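Proltholm cell: bedding set

README for the pillow and pillowcase recordings, with setup and upkeep notes for the arm

3 min read · 8 shares · 0 comments

Maintained by Abena Bawa. Questions about the mount or the jaw pads go to her; questions about file storage go to Nasr.

Contents

The set holds 3000 episodes from one arm at one table. Each episode is a single attempt at gripping, dragging or turning a stuffed pillowcase. Failed attempts are kept and marked fail in the label file. Please don't filter them out before reporting a success rate, as two people did with the earlier Goltgate set.

Every episode has its own folder with the wrist video, the joint log and a short label file. Joint positions are in radians. Gripper opening is given from 0 (closed) to 1 (open), and it is the commanded value. With cloth between the jaws the real opening is always larger, so don't use it to work out fabric thickness.

The folders marked 61 are missing their joint log. The video is fine. They are left in for anyone training on pictures only.

Setting up the cell

Clamp the base before you power the arm. Home it with nothing in the jaws, then run the Jirkano start script and wait for all the joints to report. If the wrist joint is missing, reseat its plug at the base end first. It is nearly always that plug.

The supply is 24 volts. The old bench supply sags when the shoulder and elbow lift together, and the arm drops a little at the top of the move. Use the fixed one under the table.

Check the camera mount next. It is a printed part and the screw holes wear. Tighten by hand with the short key until the mount stops rocking, then stop. Two have been split by people going further. After any change to the mount, redo the hand-eye calibration and write the new file name in the log. Recordings made with the wrong calibration file can be corrected later, but only if the log says when the mount was moved.

Cable routing: leave enough slack at the wrist for a full turn both ways. Turn it slowly by hand with the power off and watch the cable the whole way round. If it pulls straight at any point, let out more.

Gripping cloth

Take the pillowcase at an end where the fabric is slack. A grip on the stuffed middle slides off as soon as the arm lifts. Close slowly to the preset and let the cloth gather before moving. If the fabric slips twice in a row, wipe the pads with a dry cloth and try again before touching the force setting.

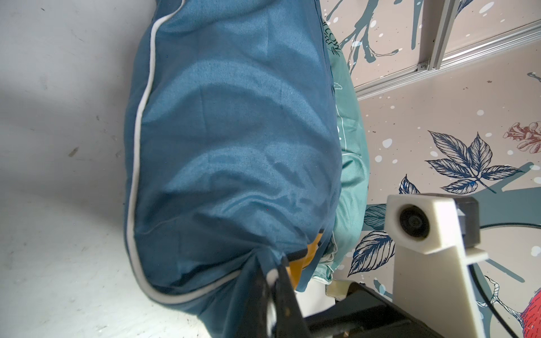 Proltholm cell notes, issue 8, page 3

Piped edges deserve some care. The white piping on the dark teal-blue case is a good guide for the eye when driving the arm, but the jaws should close on plain gathered cloth. When two pillowcases overlap, the label refers to the one in the grip, whatever else is underneath.

Lettering and line drawings on the cases are often only partly legible from the wrist. They are not transcribed in the labels.

Upkeep

- Pads: look at them every morning. Replace when the surface goes shiny.
- Lens: blow off lint first, then wipe. Lint gets dragged across the glass otherwise.
- Jaw slide: a drop of light oil once a month. Wipe off what comes out, or it ends up on the fabric.
- Frame corners: check the fasteners whenever the table has been moved.

Known problems

The wrist motor runs warm in July with the blinds open. Start early and shut them by 11.

Exposure hunts when a dark case fills the view. It is locked in later episodes; the label file has a field for this.

The stop button cuts motor power, so the arm will fall. Put a hand under the elbow if you can do so safely.

Share this page (8)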